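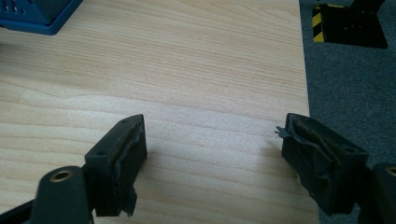 I have been thinking about tabletops more than any grown woman should, and I blame the workroom on Flormont, where we finally replaced the old one in February. If you came to the winter sessions you'll remember it: dark green, sticky in the corners, with that long burn down one side that everybody's paper caught on. The new one is pale blond with a laminate surface, and the grain runs side to side in fine wavy lines, tan and honey, bunching up into faint darker bands across the middle. I love it! I love it so much that I've become a bit of a pest about coffee cups, as Nadine Karam will be happy to tell you.

A few of you wrote in to ask what we got, what it cost, and whether you should do the same at home, so I'm giving it the whole column this month.

First, the cost. The top by itself was 68 dollars from Karaki, the secondhand building supply place past the bus depot (park in back, the front lot is always full). It's an offcut from a longer counter, which means one end had to be finished with edging tape. I did that myself with a household iron and an old pillowcase, and it took me two tries. The first strip went on crooked and I had to warm it up again and peel it back while saying some things I won't put in a newsletter. The tape was another nine dollars. We kept the old legs.

Rawan Kanaan wanted solid maple, and I want it on the record that I wanted it too — I just didn't want to pay for it. The one quote we got was more than our whole budget for the year, and it came with a lecture about oiling. Maybe someday. Rawan still runs a hand over the edge every time and sighs at me.

Now, living with a light table. Pencil marks show up right away, so they get wiped off right away, and that has been good for all of us. Black thread is easy to find. White thread is hopeless, so if you're hemming something white, bring a dark towel to work on. Pins are somewhere in between; they like to line up with the grain and disappear, and I've started passing the magnet over the table before I lock up. Last time I picked up enough to fill a thimble.

The other thing is glare. When the overhead light is on, a soft shine comes up in the middle and you lose the grain there, and if you're trying to match two shades of beige you'll go a little crazy. Slide down to the shadier end and it's much better. I've also been turning off the overhead and using the clip lamp for color work, which is cozier anyway.

For cleaning, I use a damp cloth with one drop of dish soap, then a dry cloth, and that's it. Please don't bring in the orange spray! I know it smells wonderful. It left a film on the sewing cabinet that took me most of an evening to get off, and I'm not doing that again. For glue, let it set and lift it with a plastic card. For ballpoint, a little rubbing alcohol on a cotton swab, but try a hidden spot first if it's your own table and you're fond of it.

Hot things go on the cork mats, and that includes the little craft iron, even for a second. Cutting goes on the green mats. We have plenty of both on the shelf under the window, and the big cutting mat is back from Nadine's, where it had been on vacation since the quilt top.

If you're shopping for a top of your own, measure the doorway before you measure the room. Ours came in through the side door with 55 inches of hallway to turn it in, and we had to stand it on end, go out again, and come in backwards. There's a new scuff on the wall by the coat hooks, down low, that I keep meaning to paint.

Karaki had a few more offcuts in the same blond finish when I stopped by, plus a gray one that looked like wet cement (pretty, but you'd never find a needle on it). Ask at the counter, because they keep them in the side shed. And if you have leftover edging tape in a light wood color, I'd gladly take it off your hands — I have plans for the shelf ends.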